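Wednesday, evening

The Lollwood Museum closed to the public at 4 to allow the first planning meeting for the March display of dress accessories. Ms Hirano took the chair. The loan from the Oda collection was confirmed, and insurance was agreed at 600 per item. Mr Policarpio asked that the labels be finished within two weeks. 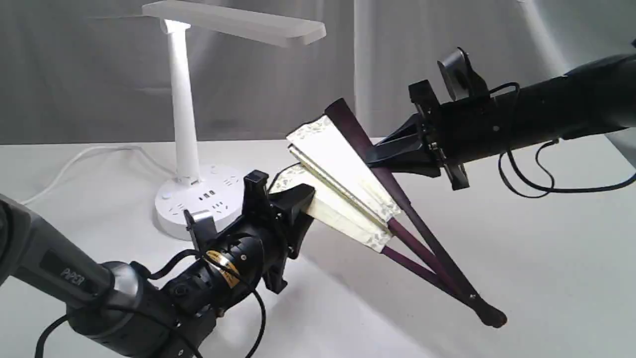 The order of the cases occupied the remainder of the meeting. Dr El Idrissi wished gloves to come first, as in the old catalogue, and I recorded my disagreement. It was settled that each folding fan should be shown partially opened, over a white surface, so that visitors may understand how it closes. Mr Yokoyama will revise the drawings accordingly. The question of lighting was deferred. I left the building at 7 and wrote to Pultier regarding the glass.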